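In praise of the small padlock

I own more padlocks than doors. There, I've said it, and I feel better. At last look there were 19 of them in the biscuit tin in the hall, and I'd happily make room for more, because I think the little keyed padlock is one of the best things you can buy for the price of a sandwich.

I came to them through a bicycle shed in Budcombe. The shed had a combination lock, the sort with four stiff wheels, and every February the wheels froze and we all stood there breathing on it like fools. Then Gorazd Ionescu, who rents the plot next to mine, took it off and put on a plain one with a key. It opened first time! I stood there and opened it and shut it again three or four times just for the click. (If you've never paid attention to the click, please do. A good one has a sort of swallow in it.)

People tell me that keys are finished. My sister has a front door that talks to her phone, and good luck to her, but I don't want to update a shed. A padlock asks for nothing. You can drop it in a drawer for years and it will still know its own key when you come back, and how many things in your house can you say that about?

My one real complaint is with the keys, or with how we treat them. A small lock comes with a small key, and a small key left lying about on a desk is halfway to being lost. I've been as bad as anyone. I once spent a whole evening trying 23 keys in a suitcase lock before finding the right one in the pencil pot. So now I lay the locks out every so often with their keys beside them, try each pair, and deal with the odd ones there and then. 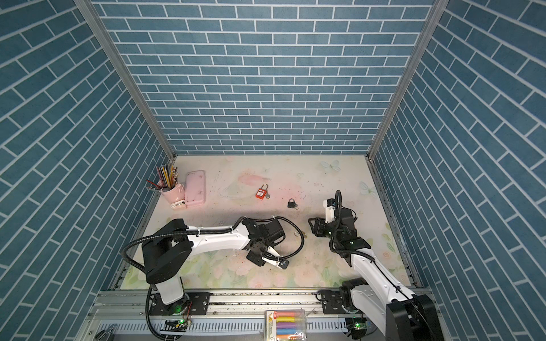
Should a spare key be kept with its lock?

Keep it somewhere else, on a labelled ring, and leave only the everyday key near the lock. A spare that lives beside the lock gets lost on the same day as the first one.

Labels are where I get a bit carried away. I like a paper tag on a loop of string, with the name of the thing it opens written out in full. Codes are a mistake. Ximena Cabral numbered every key in her workshop and put the list in a notebook, and then one day the notebook went into a locked cupboard. "Shed" is a perfectly good word. So is "blue suitcase".

And do buy them in colours! An orange or red one can be found in long grass or at the bottom of a rucksack, and you can shout "the red one" across a yard and be understood. I've a soft spot for the tiny black ones too, the kind meant for luggage and diaries, though I'll admit they'd hold off a determined child for perhaps a minute. That's fine. A diary lock is there to say please don't, and most of us, seeing it, won't.

I'd give every ten-year-old a padlock and two keys and let them decide what to shut up with it. Mine went on a cash box holding a few marbles and a bus ticket, and I wore the key round my neck until the string gave out. I've still got the box, and the key hangs on a nail by the back door.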